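How to clear out the third drawer (and keep it cleared)

2024-03-01
Print this page | E-mail to a friend
112 shares | 2 comments

Every kitchen I've ever lived in has had a third drawer. Cutlery up top, then the tea towels, then the one where everything else goes to be forgotten. Mine got so full last May that I couldn't open it without sliding a ruler in and pressing down on whatever had popped up at the back. It was a potato masher. It was always the potato masher.

I've tried plenty of ways to fix it over the years, and the one below is the only one that's lasted, so I'm writing it up properly this time instead of explaining it over the phone to my sister again.

Get everything out

Pull the drawer right off its runners if it'll come. Most lift out if you tilt the front up a bit, though some have little plastic clips underneath that you squeeze first (have a feel around before you start yanking!). Tip the lot onto the kitchen table. Don't sort as you go, just tip.

Vacuum the drawer, then wipe it with warm soapy water and leave it upside down on the dish rack. You'll want it bone dry before you put a liner in or it'll go musty, and then you'll be doing this all over again in winter.

Sort by job

I used to sort by what things were made of, metal here, plastic there, and it was useless. Now I sort by when I'd reach for them. Baking stuff goes together. So does anything for opening things: tin opener, bottle opener, that rubber grippy disc for jars. Barbecue tongs go with the skewers and the basting brush, and that whole pile moves out to the laundry until the weather warms up.

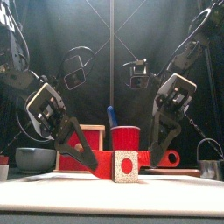

Then you'll have the leftovers, and this is where I always used to come unstuck. Dead batteries, birthday candles, takeaway menus, a key that fits nothing. Grab an old ice cream tub and put all of it in there. Write the date on the lid and shove it in the garage. If you haven't gone looking for something in it after 40 days, it can go (batteries to the recycling point at the supermarket please, never the wheelie bin).

Duplicates are harder. I had more vegetable peelers than I care to admit, and only one I liked using. Keep the one you like, plus a spare if you must, and take the rest to the op shop.

Measure before you buy anything

I learnt this one the expensive way. I bought a gorgeous bamboo divider set from Jimora, got it home, and it was too tall for the drawer to shut. Measure the inside width, the inside depth front to back, and then the height from the base to the underside of the bench. My drawer is 86 mm high on the inside, and dividers up to 2 inches tall leave enough room for a whisk lying on its side.

These days I use the plain Westo trays. They're a bit ugly but they clip together, and you can pop one out and rinse it when somebody drops a sticky honey dipper in there. Cut-down cereal boxes do the job too while you're working out the layout. I'd live with the cardboard for a couple of weeks before spending money, as you'll change your mind about where the scissors go at least once.

Putting it back

Liner first, trimmed a whisker short so it doesn't ruck up at the sides. Trays next. Long things at the back running side to side, short things at the front, handles all facing the same way. Anything with a blade gets a cover or a cork on the tip.

The masher now hangs on a hook inside the pantry door. I haven't needed the ruler since.

Print this page | E-mail to a friend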